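Reading the Paquette letters out of order

I finished the second volume of the Paquette letters on 25th July and I have been putting off writing about it. The first volume took me most of the winter. This one took nine days, partly because I skipped the notes and partly because the letters get shorter as she gets older.

For anyone who hasn't read my earlier post, the letters are between two sisters, one who stayed on the family farm outside Dundville and one who married and moved to the coast. The edition we are using in the reading group prints 200 of them over two volumes. The complete count is 1,038, according to the introduction, and the rest sit in boxes at the Parnard library where you can ask to see them.

What I wanted to write about is the weather. Nearly every letter from the farm opens with it. Rain, no rain, frost on the pump, wind from the wrong side. In class, years ago, I was taught to skim this sort of thing as throat-clearing. You get past the weather and then the letter starts. Colleen Penner said something in our last meeting that made me go back and reread the openings on their own, one after another, without the rest of the letters. Her point was that the farm sister never complains about her husband anywhere in the book, and that she complains about the wind constantly.

I don't think it works as a code. Some of the wind is just wind. But there is a run of letters in the second volume, starting in December of the year the barn went, where the wind "will not let a person finish a thing" and "comes in and sits down before it is asked." After he dies the weather more or less stops. She writes about the price of thread and a neighbor's teeth. The first letter after the funeral opens with the word "Well" and goes straight into a recipe for pickled beets.

Yusri Santoso disagreed with most of this. He thinks the editor picked the letters to make that pattern, and that if you read the boxes at Parnard you would find plenty of weather after the funeral too. He may be right. The editor admits in the preface to preferring letters "with some feeling in them," and a selection that small leaves a lot of room for preference.
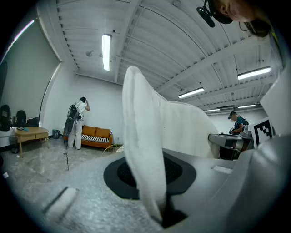

So I would like to go up and look at the boxes myself, probably in the fall. The reading room is open three days a week and you have to write ahead with the box numbers you want. I have asked for the four boxes that cover the years on either side of the funeral. If the weather is in there, I will say so in a post and take back what I wrote above.

The other sister is harder for me to like. Her letters are better made. She has read more and she knows how to end a paragraph, and you can feel her thinking about who else might be in the room when the letter is opened. There is one describing a walk to the harbor at Govilton that gets quoted in the introduction and again on the back cover, and it is good – I copied it out – but I believed it less each time I read it. The beet recipe I believed right away.

We start the third book on the list next month, a verse novel, 18 cantos. Colleen has read it already and says to keep a pencil handy for the names.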